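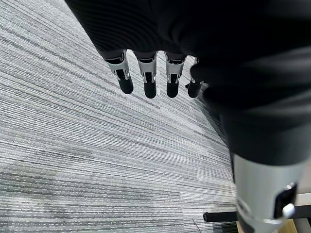 Slide 2: grey striped carpet, Mumarstead office

Right, carpet. I know, try to contain yourselves! I've picked a grey stripe because it's what I get asked for most (Craig Farquharson, I'm looking at you), and I do like it, but stripes are bossy. Pick which way they run before anyone opens the glue. At Mumarstead we had 58 desks to shift first, so I had plenty of time to change my mind. Twice. Ask who's got stripes at work, hands up, then on to the Olmedo stairs.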